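Drirkent Home Help Desk
Ticket 806
Status: Resolved
Opened: 2022-12-28
Category: Sorting and storage
Product: Saengthong hanging travel organizer, size 41

Customer wrote:

Hello, and thank you in advance for your patience with me! I bought the Saengthong organizer from you back in March and I do love it, but I can't get it to close anymore. I've been using it for all the little bathroom and medicine cabinet things (tubes, stick packets, that sort of stuff), and the zipper stops a hand's width from the corner every single time. I've tried it hanging and I've tried it flat. Is the zipper going, or is it me?

Reply from support:

Hello, and what a nice note to open in the morning! Zippers on this one do wear out now and then, but when it stops in the same spot each time it's usually something stiff sitting in the side pocket. Could you empty the whole thing onto a bed or a big table, run the zipper with nothing inside, and tell us how it goes? Please lay the slim packets in one group and the squeeze tubes in another while you're at it, as they'll go back in different places. 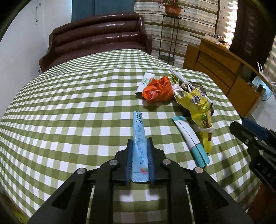 Customer wrote:

Well, it zips beautifully when it's empty, so that's a relief. I had the tubes all standing up in the side pocket with the caps at the top, and I think the caps were catching on the lining. The stick packets were underneath and had gotten rather bent, poor things. Should those go somewhere else? I have an Ostar pouch I could use.

Reply from support:

So glad it's only the packing! Lay the tubes down flat in the bottom section, caps alternating left and right, and stand the packets in the narrow mesh pocket with any printed dates facing you so you can use the oldest ones first. The Ostar pouch is fine for overflow. If the lining has come loose near the corner, a few stitches will hold it.

Customer wrote:

Closed on the first try! Two tubes went into the pouch and everything else fit. The lining is fine, just a bit wrinkled. Thank you so much, and happy New Year to all of you.

Ticket closed by customer.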